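Table Days in Dulville
A gallery from our August workroom

Every August we take over the big room in Dulville for a stretch of table work, and I look forward to it from the minute we lock up the year before. People settle in at their own stations, the talk drops to a murmur, and small things get sorted, lined up, picked up, put down and sorted again. I love it! It's the kind of work that looks like nothing from the doorway and then swallows your whole afternoon.

Everyone in Flurnham keeps asking what we get up to over there. Come in August and you can see for yourself, but until then this will have to do.

The room first. It's a good one for this, with enough space that you can stand back from your table and stretch without bumping anybody. We were in by 8:30 in the morning most days, and the first hour was my favorite - coffee on the windowsill, everyone quietly choosing a spot and then pretending they hadn't chosen the same one as last year.

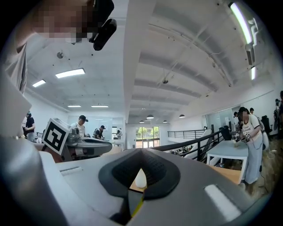 The small pieces are what I'd come back for. We brought 240 of them over from the Georgiev storeroom in shallow trays, and every one had to be handled, checked and given a place. You get fussy about it very quickly. By the second day I had strong opinions on which way a piece ought to face, and so did the next table over (we did not agree, and we still don't).

A light wooden tabletop is the best thing to work on, if you ask me. Pale pieces show up softly against it and it's kind to the eyes late in the day. I've tried dark cloth and I've tried white paper, and I always end up back on bare wood.

Lunch was at the Wivomeo, two doors down, where they do a tomato soup that I've been thinking about ever since. We went 3 days running and I had it every time - with the cheese toast, obviously.

Trays go back to Georgiev at the end of the month, all 31 of them, and the labels still need redoing before then. If you have neat handwriting and a free evening, please come and find me!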